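Preparing River Sections for Club Tables

Sondholm Wargames Society maintains a set of modular river sections for use at its public games. Members who build additional sections are asked to follow the procedure below so that all pieces fit together on the table.

Materials

Each section is cut from 3 mm hardboard. The standard width is 100 mm from bank to bank. Members will also need filler, coarse sand, white glue, brown and green paint, and gloss varnish.

Cutting and shaping

Mark the water channel at both ends using the club template, which is held by Faizal Mandagi. The ends must be square, or gaps will appear between sections. Bevel the outer edges with a craft knife and sand them smooth. Build up the banks with filler and leave them to dry overnight.

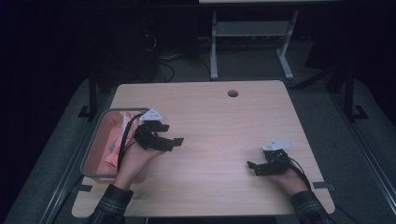
Painting begins with the channel. Apply dark brown along the center and blend in a muddy green toward the banks. Keep a cloth within reach, bunched up in a low-sided plastic tray like the gray one shown, and wipe the brush on it between colors. Once the paint has dried, coat the banks with white glue and cover them with sand. Drybrush the sand in a pale tan.

Varnishing

Apply three thin coats of gloss varnish to the water only. Do not shake the bottle, as bubbles will remain visible in the finish.

Submitting sections

Write your name on the underside of each piece. Completed sections may be handed in on any Saturday before play begins. Sections intended for the Pattinasarany crossing game should reach the club by December. Bridges and fords are covered in a separate guide.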